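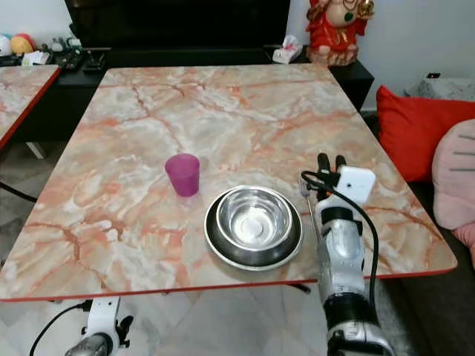 Hanna Lysenko wrote after the first lecture that she doesn't see why a learner needs so many examples of one small job, when a child understands it after one or two. Her question is a good place to begin, and I will come back to it in section 3.

Notes for unit 4: Collecting demonstrations at a table
Course reader, February

1. What we mean by an example

In this course an example (also called an episode) is one complete run of one task, from the start position of the arms until the operator says stop. It contains the camera pictures, the joint positions, the opening of the gripper and one sentence which says what the task was. If one of these four is missing, the episode is not used for training. We keep it anyway, in a separate folder, for the exercise on damaged data.

Please do not mix up an episode and a session. A session is all that you record before you change the table, the lamp or the operator. In the Pakine set, which you will use for the homework, one session has 12 episodes.

2. The task in this unit

The table is laid with a cup, a small steel bowl standing inside a larger one, and a piece of metal cutlery at the side. The sentence for the task is: "Pick up the fork and place it in the inner bowl." Write it exactly so. In an older set some operators wrote "put fork bowl", others wrote "cutlery into dish", and Engelbert Aigner lost a lot of time in bringing them together again.

The cup has no role in the task. It stays on the table as a distractor, and the learner must find out from the examples that it can be ignored. For this reason you should move the cup between episodes. If it always stands at the same place, the learner may use it as a kind of landmark, and then it fails when somebody takes the cup away.

Steel is a difficult material for the cameras. The wall of a bowl shows streaks and reflections, and these change when the arm comes near. A thin fork on a patterned table top is also not easy to find. Do not put a cloth under it to help! We want the difficulty in the data.

3. How many, and how different

Now to Hanna's question. The child has already seen many forks, bowls and hands before the one example which we count. Our learner in this unit starts with very little. If the fork lies at the same angle in every episode, we have in fact recorded one example many times.

Vary these things, and only one of them at a time:
– the angle of the fork
– the distance between fork and bowls
– the place of the cup
– the start position of the arm

Do not vary the speed on purpose. A calm, even speed is best, and small differences come by themselves.

In the Tredberg exercise each group records 94 episodes. From these, 8 are put aside before training and are used only for the test. Choose them before you look at any result – a choice made afterwards is not honest, also when it is made with good intentions.

4. The grasp

Most of the bad episodes are decided at the grasp. The operator closes the gripper too early, the fork turns, and the rest of the run is a repair.

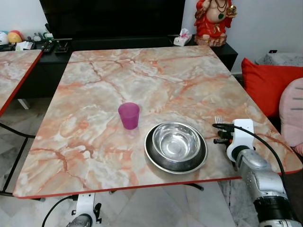 Fork held in the gripper beside the nested bowls, tines upwards.

For the label file, the grasp begins at the first contact of a finger with the fork and ends when the fork is free of the table. The transport begins there. Some of you will want to put the border earlier, at the moment when the fingers are closed. Issa Bitar and I discussed this for a long time, and both definitions can be defended, but in one set there must be only one.

A failed grasp followed by a good second try is a valid episode. Label it "recovery". A fork dropped on the floor ends the episode, and the label is "fail".

5. Before you leave the table

Watch seven episodes from your session at normal speed, from beginning to end. Check that the sentence is right, that the fork can be seen at the start and that the last picture shows the final position. Then copy the session to the Corrigan drive and write your initials in the list.

Homework: read the Drutmont notes up to the part on operators, and write half a page on this question: which of the four variations in section 3 would you leave out if you had time for only half of the episodes? Send it to Haf Eynon before noon on the day of the next lecture.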